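Furukawa open house, or how I spent a whole Saturday looking at trays

I'd been meaning to get to the Furukawa open house for 3 years, and this November I finally made it! Admission was 1235 yen with tea included, and I was through the door well before lunch. They set the place up like somebody's home, so you wander up to the tables and see how people eat and clear up with the tableware out in real use.

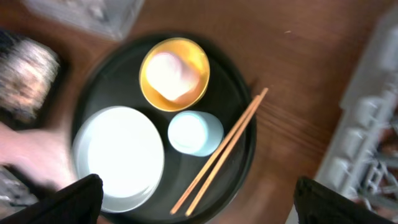
I'd gone in thinking I'd buy bowls, but it was the big round trays that got me. Haruna Kamata, our guide, let me hold one from the shop shelf and it was so much lighter than I expected (mine at home is a monster). The price tag said 4000 yen, and I put it back, walked off, and then came back for it after tea.

Then came the clearing up, which I liked even more than the lunch tables. Peanut shells and stray rice go on a small tray of their own, away from the dishes, and I'm stealing that idea. At my house the shells end up in the rice bowls and then in the sink. 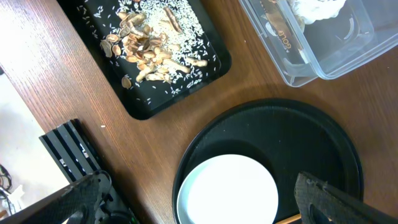
We had 90 minutes for the whole visit and I could have used double. I kept drifting back to ask Haruna about glazes, and she was very patient with me. 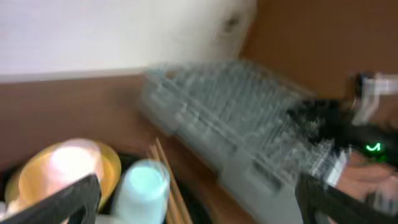
Drying dishes is a sore subject in my kitchen, where everything gets balanced on a towel. I've been looking at wire racks for ages, but the big gray plastic one on the wooden counter, with all those thin slats for standing plates up, has me changing my mind – I just need to measure my counter first.

I'll go again next year, with a bigger bag.
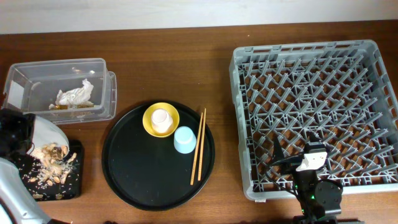

Sachiko Honda wrote in to say that she went in the afternoon and the shop was out of round trays by then, so go early if you want one. She also says the tea was excellent.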